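Recording demonstrations at a kitchen counter: setup and first session

Posted by Nazmiye Dağdelen, Grondoneck
Last updated Oct 29, 2024

These notes cover how we gather examples for the Povel policy on a single arm. They assume the arm is already bolted down and the teleop software runs. If not, do Melahat Tuncer's install page first and come back.

What you need

One arm with a gripper and wrist camera
At least one fixed camera with a view of the counter
A cutting board, a plate and some play food
A disk with 510 GB free

1. Choose one task and write it down

Use one plain sentence, such as "move the strawberry from the plate to the cutting board". Every episode in the batch gets that same sentence as its label. If you change the task, start a new folder.

2. Leave the counter lived-in

Keep the mugs, jars and toaster out. Our first batch at Jellelton was 829 episodes on a bare bench, and the policy was hopeless in a real kitchen. Shift the board and plate a little every few episodes -- a hand's width is plenty.

3. Check every camera before you record

Open the live view and look at each stream at full size. The fixed views should show the board and the counter behind it. The wrist view should show the gripper fingers. Some blur in the wrist stream is normal when the arm moves quickly, but if the whole episode is smeared, slow down.

Fixed views first, then two from the wrist.

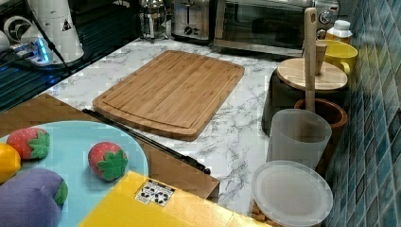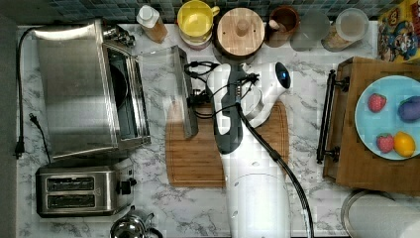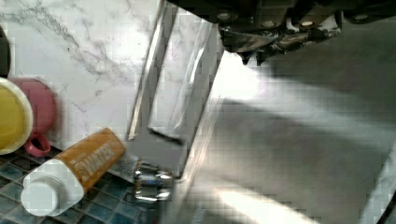
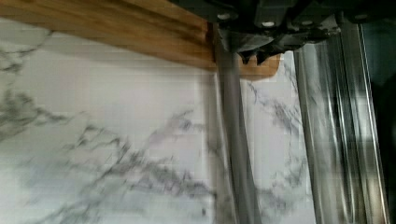

4. Record in short blocks

Do 100 episodes, then stop and play back a handful from different parts of the block. Press the left pedal to start and the right pedal to save. Hold both to throw an episode away. Keep fumbles where the operator recovers and finishes the task. Throw out the ones where someone's sleeve is in the way.

5. Name and upload

Folder names go site, task, block number, all lower case. Run the Goicoechea checker before uploading. It flags missing streams and clock drift between cameras. Our current set stands at 3,586 episodes, and the checker gets through it overnight.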